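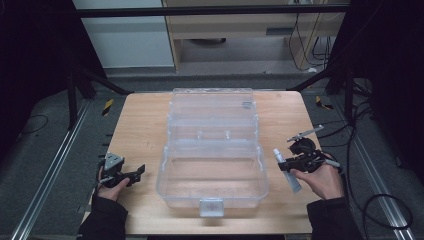
Parts Storage Inspection, Small Components Room
Garg building, ground floor
Date of inspection: 2 April 2026
Previous inspection: November

Marks used: OK, FIX (needs doing before the next round), FAIL (out of use now), N/S (not satisfied, evidence wanted)

1. Bins, boxes and lids

1.1 Lids open fully and stay open without being held: OK
1.2 Latches close and hold when the box is tipped on its side: FIX
Comment: The November sheet has every latch down as good. I tipped a shelf's worth and several let go. Either they all aged badly over one winter or the tipping was skipped. Please tip them. Pressing the latch with a thumb and hearing a click is not the test.
1.3 No cracks at hinges or corners: OK
1.4 Empty boxes stored closed: FIX
Comment: I was told open boxes "air out." Air out what? They collect dust and somebody's lunch wrapper.
1.5 Dividers seated, no small parts creeping underneath: N/S
Comment: Fine in the boxes I was shown. I would like to pick the boxes next time.

2. Labels

2.1 Every filled box labeled on the front and the lid: FIX
Comment: Front labels good. Lid labels are missing on the bottom two shelves, where the lid is the only part anyone can read without kneeling.
2.2 Label matches contents: N/S
Comment: The Peltaseck stock list gives 3,807 items for this room. That is a very exact number for a room where a box marked "M4 washers" held M5 washers and a key.
2.3 Hazard labels on anything sharp, oily or treated: FAIL
Comment: Blades in an unmarked box at hand height. Removed during the visit. The key to the blade cabinet was the key in 2.2.

3. Shelving

3.1 Units fixed to the wall: OK
3.2 Load plates visible and legible: FIX
Comment: Plate on unit C is painted over. I scraped enough to read 700 lb. The sheet taped beside it says 412. These can't both be right, and until someone shows me the maker's paperwork the lower number stands.
3.3 Heavy items below waist height: OK
Comment: Better than last time, I'll give you that.
3.4 No storage on top of units: FIX
Comment: "Temporary." It was temporary in November too.

4. Work tables

4.1 Surfaces sound, no splinters or lifted edges: OK
4.2 Tables steady when leaned on: OK
4.3 Enough light to read a label at arm's length: FIX
Comment: Two tubes out by the door. The Mosarlow maintenance log shows them replaced. Perhaps they were. They are out.
4.4 Sleeves, cuffs and lanyards kept clear of the bench grinder: N/S
Comment: The grinder was off while I was there, so I saw nobody use it. A sign is not evidence of a habit.

5. Floor and exits

5.1 Aisle clear to full width: FIX
Comment: Measured 32 inches at the narrowest point, beside the delivery cart. The posted plan shows the cart somewhere else entirely.
5.2 Exit door opens with one hand: OK
5.3 Spilled parts swept up: OK
5.4 Fire extinguisher in place, tag current: OK
Comment: Tag is current. It is also half hidden by a coat. Move the coat hook.

6. Follow-up

6.1 Items from November closed: N/S
Comment: All ticked as closed. By my reading 1.2 and 3.4 were not. I don't accept a tick with no initials next to it, and I'd ask Flirkilum not to accept one from me either.
6.2 Evidence wanted before sign-off: maker's load rating for unit C; a new stock count for any five shelves, chosen by the inspector; initials and dates against each FIX item.
6.3 Result: not signed off. The room may stay in use with unit C held to the lower load. The blades stay in the locked cabinet, and the key goes back on the board.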